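Progress report to the Bundach fund: suture practice tissue and bench exercises
Reporting period ending October
Prepared by Celeste Garrido, bench lead, Cledthorpe
Copied to: Lindiwe Zulu, Faisal Ansari

1. Status

Work package 2 (practice tissue, thread and needle exercises) is on schedule. Work package 3 (written guide for trainees) started late and is now the main open item. Spending is within the approved budget for both packages, with one transfer request set out in section 5.

2. Tissue pads

The pad recipe was changed once in this period. The earlier pads from Cisternas tore at the bite when thread was pulled at a shallow angle, and Fidelina Marulanda asked for a tougher top layer. The revised batch has been in use since the change was approved. Total pads delivered to date: 600. Pads rejected on arrival: 16, all for uneven thickness. Rejected pads were credited by the supplier.

Storage is unchanged. Pads are kept sealed and are opened on the day of use. A pad is retired when the area near the wound no longer gives a clean bite, and the decision is left to the person running the session. We considered a fixed limit on use and dropped it, as wear depends too much on the exercise.

Surface glare remains an issue for anyone working from a screen. The wetted surface reflects the lamp, and dark thread is easy to follow over the lit center but hard to follow toward the shadowed margins. Iara Lagos is testing a second lamp position. Results will be in the next report.

3. Exercises

The exercise set now has six tasks, from plain thread handling to wound closure. Tasks 1 to 4 are final. Task 5 (knot placement) has been rewritten so that the knot is scored on its position relative to the wound as well as on security. Task 6 is in draft.

Thread management takes up more of the session than planned. A long tail left in a wide loop can cross the working area and has to be cleared before the next step. The draft guide now asks trainees to settle the loop before the needle is passed, and the scoring sheet has a line for it. Needle grip is scored separately.
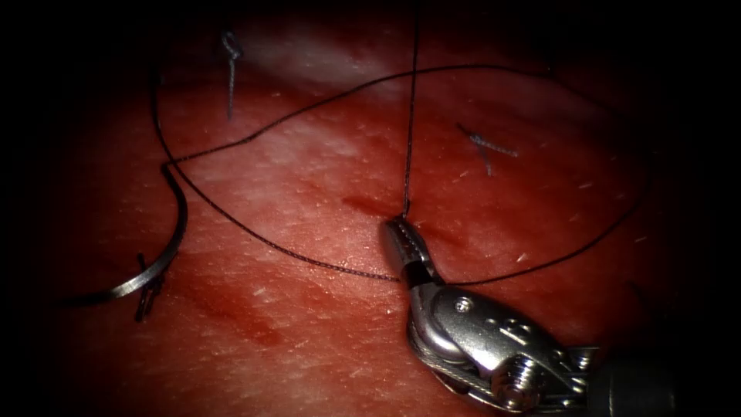
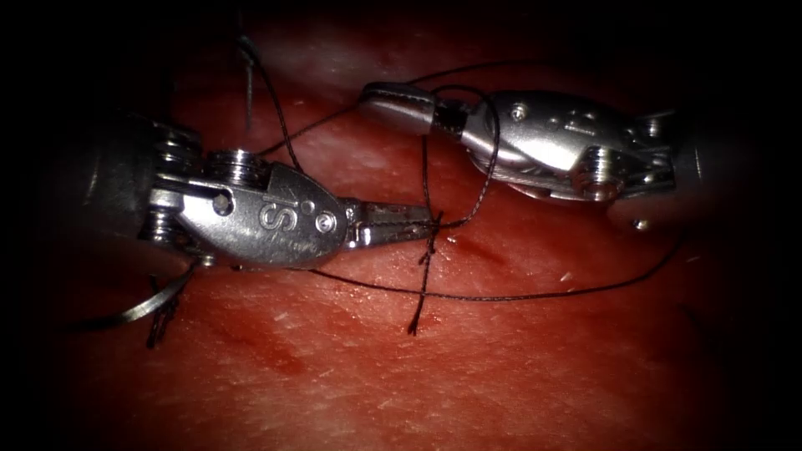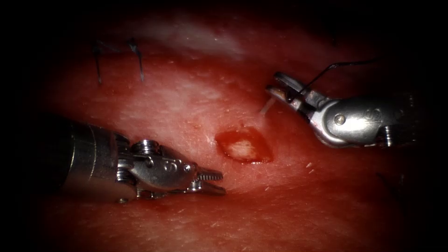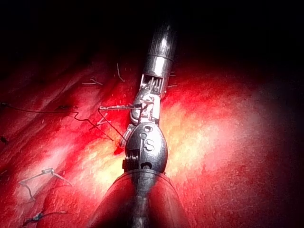
Figure 1. Instruments over the red tissue surface. First: black thread in a loose loop, with curved needle. Second: small knot in dark thread. Third: wound between the two instruments, thread held in the right-hand jaws. Fourth: curved needle held in the jaws.

4. Scoring

Two readers score each session independently from the recording. Agreement is good on knot security and poor on thread handling, where the wording "excess slack" was read in different ways. Faisal Ansari has replaced it with a short list of observable faults - thread across the wound, thread caught on an instrument, thread out of view. Both readers will rescore the existing sessions with the new wording before any figures are released.

The scoring sheet has been moved to the Darnance system. Older paper sheets were entered by hand and checked on a Monday set aside for the purpose.

5. Budget

We request permission to move the unspent travel line into consumables. The amount would cover thread and needles through the end of work package 2. No change to the total award is requested. Pads are already paid for under the existing order.

6. Risks and open items

Supply: Cisternas is the only source for the revised pads. A second supplier has been contacted and samples are expected.

Guide: the chapter on knots is complete and the chapter on wound closure is half written. Lindiwe Zulu will review both together.

Lighting: see section 2. If the second lamp position does not help, a matte finish for the pads will be priced.

Task 6: draft to be tried by two trainees before it is fixed. Comments go to Fidelina Marulanda.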